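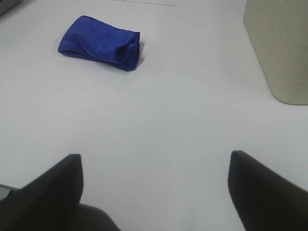
The laundromat on Edell Street in Gulcombe opens at six, and by half past the big front loaders are already full. Most of the early customers don't live in town. They drive in from the farms along the county road with a week of work clothes in garbage bags, start the machines, and walk across to the diner for eggs.

Nahuel Bustos bought the place two years ago from the Maksymiv family, who had run it since the building was a feed store. He had been repairing washers for hotels and wanted to stop traveling. The sale came with 18 washers, 14 dryers and a boiler older than he was.

"I knew the machines were bad," he says. "I didn't know about the water."

Gulcombe's water comes from a deep well and is very hard. It leaves a gray film on the drums and makes towels stiff. In his first April, Bustos spent $684 on heating elements alone. He put in a softener that summer and raised the price of a large load by a quarter. Two customers complained. One of them still comes. 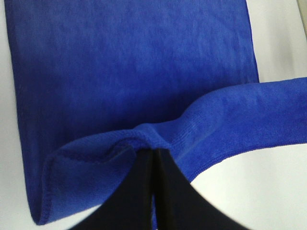 Microfiber picks up lint when it is washed with cotton.

Small-town laundromats have been closing for years, and the reasons are much the same everywhere. More people own a washer. Gas costs more. The owners get old and their children move away. In the three towns nearest Gulcombe, the last coin laundries shut before 2020, and the buildings now hold a tax office, a vape shop and nothing.

What keeps the Edell Street shop open is the drop-off counter. Khrystyna-Mariia Hordiienko runs it five days a week. She weighs each bag, writes the ticket by hand and has most orders ready by the next afternoon. Her regulars include a dentist, a church hall, two hair salons and the Hedis Motel out by the highway, which sends 118 pounds of sheets and towels on a slow week and 442 in fishing season.

Before she came to Gulcombe, Hordiienko worked in a hospital laundry, where everything went through at one temperature and came out the same color. The work here is more mixed. A bag may hold a wedding tablecloth and a pair of barn overalls, and she has to find the tablecloth first.
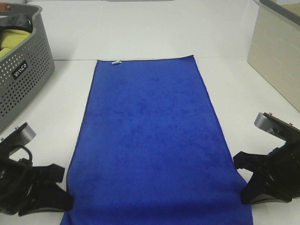

Bustos keeps the books in a room behind the dryers, and he is open about the numbers. Self-service covers the gas and electric bills. Drop-off pays the wages and the loan. The vending machine pays for itself and the coffee. When a customer brings in something new to the counter, Hordiienko looks for the care tag before she weighs it, and on a plain blue towel with a small white strip near one corner, that takes a second. On a comforter it can take a good deal longer. If there is no tag, she washes the piece cold and charges the normal rate. The shop has paid for four ruined items since Bustos took over, three of them wool.

He would like to add a pickup route. The nearest nursing home is 20 miles away and sends its linens to the city, and he thinks he could do the job for less. He would need a van, a second dryer line and another person at the counter. The bank has asked for one more year of figures.
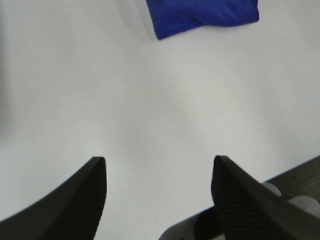 3 min read

The boiler was replaced in the winter. It took four men and a rented lift to get the old one out through the alley door, and the shop was closed for three days, the longest it had been shut under either owner. Hordiienko used the time to repaint the folding room. Customers left bags on the step anyway, with notes pinned to them.

On the first morning back there was a line before six. Bustos let people in early and ran the first loads free until eight. Then he went to the back to check the pressure gauge, and Hordiienko started on the motel sheets.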